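3. What People Call the Things They Put Things On

3.1 Why I went looking for table words

I started this part of the study because of an argument over lunch. My co-author Vesna Vukadinović called the thing we were eating at a "counter," and I called it a "bench," and the person who had ordered it for the building called it a "work table" on the purchase form. We all grew up within an hour's drive of Bendgate! That seemed like a lot of disagreement for one piece of furniture, so I went back through our interviews to see how far it spread.

The interviews come from the Bendgate household speech collection, which Despina Ivanov began recording in October, well before either of us had a research question to ask of it. We ended up with 196 speakers, split between Bendgate proper and the smaller town of Molstead across the river. Every speaker got the same warm-up chat (food, chores, what's in the garage) and then a naming task. I only use the naming task in this section. The warm-up chat is a treasure, but it's messy, and Vesna deals with it in Section 5.

3.2 Flat surfaces and the words that go with them

What I wanted to know was pretty simple: does a speaker pick a word by what the surface is made of, by how high it stands, or by what happens on it? The older work on kitchen vocabulary leans hard on use. If you chop on it, it's a counter, and if you eat at it, it's a table. I believed that for years, and I still think it's mostly right for kitchens. It falls apart in garages, sheds and workrooms, where the same surface might hold paint one day and lunch the next.

Planks make it harder. Several Molstead speakers used "boards" for a plank tabletop and for a plank floor, and a few of them went on to say things like "leave it on the boards" with no hint of which one they meant. Bendgate speakers hardly ever did this. They kept "boards" for underfoot and said "top" for anything at waist height (one man said "deck" for both, and I love him for it, but I've left him out of the tallies). Figure 3 shows planks in both positions, along with a perforated metal top, a kind of surface that split our speakers in a different way again.

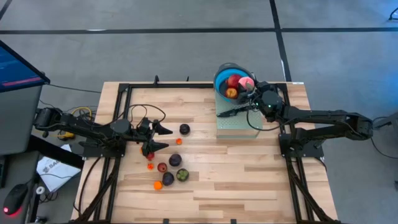
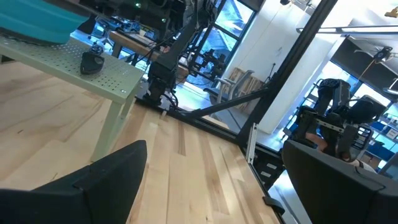
Figure 3. Wood planks as a tabletop, with fruit and fruit-like toys on it, and as a floor, with a green perforated metal table standing on it.

3.3 The trouble with holes

Surfaces with holes in them got the widest spread of names in the whole task. I heard "mesh," "grate," "grill top," "patio table" and, from one family in Molstead, "the sieve." Older speakers liked "grate" and didn't seem bothered that a grate usually sits over something. Younger speakers went for "patio table" even when I asked them to imagine it indoors.

I wondered if this was just shopping vocabulary leaking in, so I checked the Georgiou word list, which we also use in Section 4. It has nothing between "grate" and "screen" for a surface you can set a cup on. My hunch is that "patio table" filled the gap. I can't prove that from a naming task, and Vesna thinks the younger speakers were naming the whole object while the older ones were naming the top. We've agreed to ask the question both ways in the next set of interviews.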